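Research > Film and Screen Culture > Festival Programming

7 min read

4. Do submission fees buy attention?

Festival organisers often say that entry fees pay for careful viewing. We doubt it, and the records we were able to get do little to ease the doubt. Chu's earlier survey of short film programmers took the claim at face value, asking staff whether each entry was "fully considered" and reporting their answers as if they were viewing logs. A programmer has every reason to say yes.

Our material comes from Trotum, a mid-sized festival that gave us its screening records for one season, closing in July. It received 3,387 entries. Of these, 223 reached a second viewer, and 29 were programmed. The first round was handled by eight screeners, paid by the title and free to stop a film whenever they liked. The records show when a file was opened and when a score was entered. They don't show whether anyone was in the room in between, and we make no claim that they do.

Gape argues that early stopping is harmless, as a trained eye can judge a film from its first scenes. This may be so for colour and sound. It is harder to believe of a slow drama, and his own test used trailers. The Zenmont festival, which charges no fee at all, stopped films at much the same point as Trotum, so whatever the fee pays for, we can't find it in the first round.
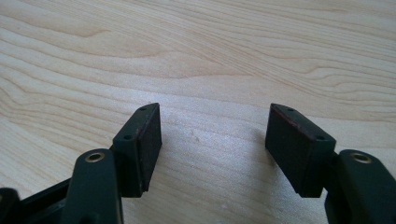

Figure 3. Wood surface with the two dark fingers of a hand-held gripper.

A second problem is the waiver. Trotum let invited directors skip the fee, and it kept no separate list of them. Programmed titles may have come largely through that door, in which case the paying entrants were funding a contest they had little part in. The organisers told us this was "not the general practice". We asked what the general practice was and got no reply.

Prastent, the prize fund attached to the programme, publishes its winners but not its shortlist, and so can't settle the matter either. Until festivals release first-round scores along with fee status, we would treat any statement about fair viewing as advertising. Section 5 turns to the Đoàn retrospective, where no fee was charged and the selection was made by invitation alone.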